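Plotness pink file box, three months on

Posted December 6, 2023

I bought the big pink Plotness file box in September, mostly because the colour made me laugh, and partly because my papers had been living in a grocery bag since the move. It was on the clearance shelf at Grewal, down to the last couple, and I carried it home on the bus like a trophy.

What I like

It's bright. Properly, cheerfully pink on the outside and white on the inside, so you can see what you've dropped into it (my old one was black all through and swallowed receipts whole). There's no lid to wrestle with, you just chuck the mail in and get on with your day. I've got printed papers lying in there now and there's still heaps of room. Flullance says it takes 100 sheets per section in their version, but this one has no sections, so I just use it until it looks full.

It also gets moved constantly. Table, bed, floor, back again. My stuffies tend to end up beside it wherever it goes, and I've given up fighting that.

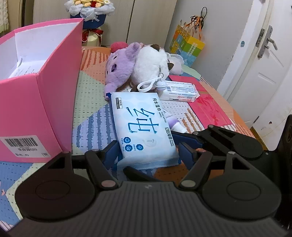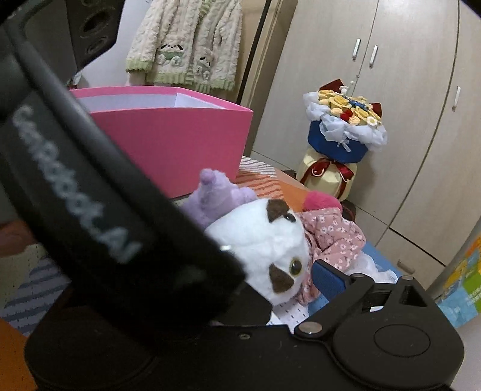 What I don't like

The barcode sticker on the lower front. I've had a go at one corner with a fingernail and it started to leave a grey mark, so I chickened out. If anyone has a trick that won't take the colour with it, please tell me! My friend Torunn Dahlgren swears by a hair dryer but I'm nervous about the finish.

Also, open top means dust. I wipe the inside out every couple of weeks with whatever wet wipes I've got going, and the white lining has come up fine each time, even after a pen leaked in the bottom.

And it's BIG. Measure your shelf first. Mine doesn't fit the bookcase I bought it for, which I'm still a bit sour over.

Would I buy it again?

Yep, in the same colour, and I'd get a second one for yarn. Four out of five, with the missing point going to that sticker.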